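Sorting the cable box

We moved to Plurnby in December and one box never got unpacked. It had CABLES written on the side, and it went from the hall to the closet to the floor beside my desk. I finally opened it on Tuesday after supper, mostly because I needed an extension cord for the lamp and was about to go buy another one.

Baltasar says he has three of these boxes, so I suppose I got off lightly.

The box had been packed by me, badly, the night before we left Skevville. Everything had gone in as it came off the wall. Nothing was coiled. I tipped the lot out and started pulling at ends, which was a mistake, because a pile like that gets tighter when you pull. What worked better was finding one plug, following its cord back by hand for a foot or two, and lifting loops over the top of it.

I made piles on the floor. One was power cords with a plug at one end and something I recognized at the other. One was chargers. The third was cords that belong to things we no longer own, and that was the biggest. There was a power supply for a Guvutach radio we gave away years ago, and two for a scanner that died in the old apartment.

Inmaculada Casado, my neighbor across the landing, used to do stage lighting, and she showed me how to coil a cord so it doesn't kink. You make one loop the normal way and turn the next one under, and keep alternating. I had been winding them around my elbow all my life. She says that twists the wires inside and I believe her. It took me 11 cords to get the hang of it.

White cords are the worst to sort. The black and gray ones at least have some variety to them, but the white ones all look the same once they cross, and I kept following one and coming out on another.

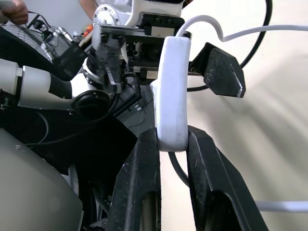 I've started putting a bit of masking tape near the plug with the name of the thing on it – lamp, router, printer. The tape will peel off eventually. Semwal sells proper tags, but I'm not paying for tags until I know I'll keep this up.

The cords we use are in a drawer now, each with a twist tie. The third pile is in a grocery bag by the door for the recycling place, which takes electronics on Saturday mornings. I did find the extension cord. It's six feet long and the lamp needs eight.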